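How to Run a Pantry Without a Spreadsheet

Filed under: Kitchen, Storage, Small Defeats

Last March I emptied my pantry onto the kitchen floor and met a can of water chestnuts that had moved house with me twice. I have never knowingly cooked with water chestnuts. I put it back, had a cup of coffee, and then took it out again and got serious. What follows is the system that came out of that afternoon, with the parts that failed already removed.

Start with what you eat

Write down the last seven dinners you made. Takeout counts, and so does cereal. Whatever cans, jars and bags went into those dinners are your pantry. The rest is a museum, and you can decide how big a museum you want to fund.

I keep tomatoes, chickpeas, black beans, tuna, coconut milk, and a soup I would serve to no guest but am very fond of at 11 p.m. If yours looks different, good. A list copied from a magazine will leave you with artichoke hearts and no plan.

Shelf depth is the enemy

Most kitchen cabinets are deep enough to lose a cat in. Anything behind the second row stops existing. You have two choices: shallow shelves, or some kind of riser so the back row stands taller than the front.

I bought a riser from Gullislow, the one with the folding legs, and it does the job as long as you don't look at it while it's folding. A short plank on four blocks does the same for nothing. Check the height with a can in your hand before you buy. Mine cleared the shelf above by the thickness of a label, so for one whole winter I got cans out with a butter knife.

Stacking

Cans of the same make usually nest, with the bottom rim of one sitting inside the top rim of the other. Mixed makes often don't, and will slide off each other at the first slammed door. Pull-tab lids can be fussy too, depending on the shape of the bottom that lands on them. Give the stack a gentle nudge at the top. If it wobbles, it's too tall or badly matched, and it will come down when your hands are full.

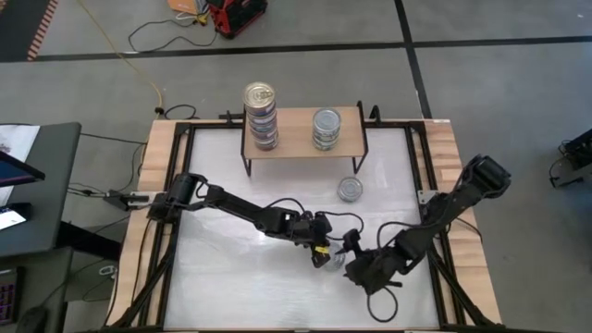
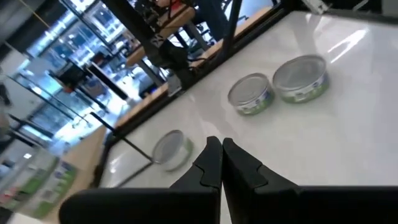
Cans and their lids, on a white tabletop.

Heavy things go low. This sounds obvious until you see where I used to keep the big tomatoes, directly above my forehead. Big cans at knee height, small ones at eye level, and anything made of glass well away from the edge.

Dates, and how to read them

The printed date on most canned food is about quality, and a sound can kept somewhere cool and dry will often be fine past it. A can that is bulging, leaking, badly rusted or dented along the seam goes in the trash, whatever the date says. Don't taste it to find out. Curiosity has its place and that place is not a swollen can of beans.

Write the month and year on the lid in permanent marker when you bring it home. New ones go to the back, old ones come forward. Supermarkets have been doing this forever, which is why the good yogurt is always at arm's length plus three inches.

Labels and bins

I tried the Zurero clip-on labels. They are handsome and they fall off. Masking tape is ugly and stays. For packets, seasoning mixes and the half bag of lentils everybody owns, use an open bin you can pull out like a drawer. Skip lids on bins. A lid is one more thing to put down somewhere, and then you put something on the lid.

If you want to go further

The Ternuvar catalog sells a sloped can dispenser that feeds from the top and rolls out at the bottom. It works, and the noise at midnight is remarkable – like bowling in the next apartment. Worth it if you get through a lot of one thing.

Shelf liner is the cheaper upgrade. Get the ribbed kind, cut it a little short, and wipe it down when you restock.

The water chestnuts went in a stir-fry, by the way. They were crunchy. I bought another can, and it's at the back.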